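How to Clear and Reset a Shared Table (Without Throwing Out Somebody's Treasures)

Posted by Sarmīte Pētersons, 20 November 2019

If you have a big square table that everybody loves to sit at, you already know what happens to it. Ours at Tallommont is a beauty, honey-brown wood with round-backed armchairs pulled up on every side, and people set things down on it the way they do on a hall shelf at home. A phone, a bottle, a few stickers from who knows where. By the end of November the back edge has turned into a sort of museum, and I love it dearly, but I do like to be able to put a plate down.

So this is the reset I do. You will need a soft cloth, a second dry cloth, a shallow tray, an envelope and a small bag for trash. Put the kettle on first if you are that sort of person (I am).

Step 1. Look before you touch

Walk once around the table and check the chair seats too. Bags live on chairs, and a bag is easy to tip over when you pull the chair out in a hurry. Leave bags where they are unless you really need the seat.
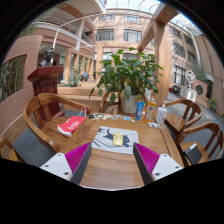
Comment from Adomaitis: I would start with the chairs and get them all pulled well back before doing anything else. I always used to leave them in and I banged my hip on the arms every single time. Also, please say something about plants, people drown them when they tidy!

Good point about the chairs, and I've done it that way ever since. The plant gets its own step further down, I promise.

Step 2. Small paper things go in the envelope

Cards, stickers, loose slips — sweep them together with the side of your hand and put the whole lot in the envelope without sorting. Sorting is where an easy job turns into an afternoon. I once sat down to go through a shoebox of old Isent loyalty cards and looked up to find it was dark out. Write the month on the envelope and tuck it somewhere people can find it.

Step 3. Wrappers and packets

Pick up each one and give it a little squeeze before it goes in the trash bag. Empty wrappers go. Anything with something left in it goes on the tray, even if it looks sad and crumpled.

Step 4. Bottles and tubes

Lift them all onto the tray, wipe the bottoms, and check that the caps are closed. Pump bottles are the worst for leaving rings, so turn the pump to the locked position if yours has one. When they go back, stand them close together at the far edge near the plant, with the pump at the end where a hand can reach it.

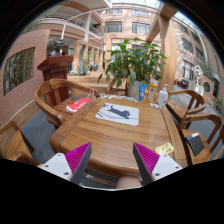 The back-edge row, plant and bottles together, with the mouse pad out in front.

Step 5. The mouse pad

Lift it, wipe underneath, and let the wood dry fully before it goes down again. For the pad itself, a barely damp cloth is plenty. Press, don't scrub, especially if there is a printed picture on it that you're fond of.

Step 6. The plant

Hold the pot with both hands and slide a folded cloth under it before you move it anywhere, so it doesn't scratch. Wipe the broad leaves one at a time with your other hand underneath for support. Feel the soil with a fingertip, and if it is damp, leave the watering can alone!

Step 7. Wipe and dry

Always go along the grain, first with the damp cloth and then straight after with the dry one. I use the plain Skudix cloths, up to 48 washes each by my own tally, and then they retire to shoe duty. Do the edges of the table last, and run the same cloth over the chair arms while you're there — they collect more sticky fingerprints than the top does.

Push the chairs back in and leave the tray out for a day so people can claim their things.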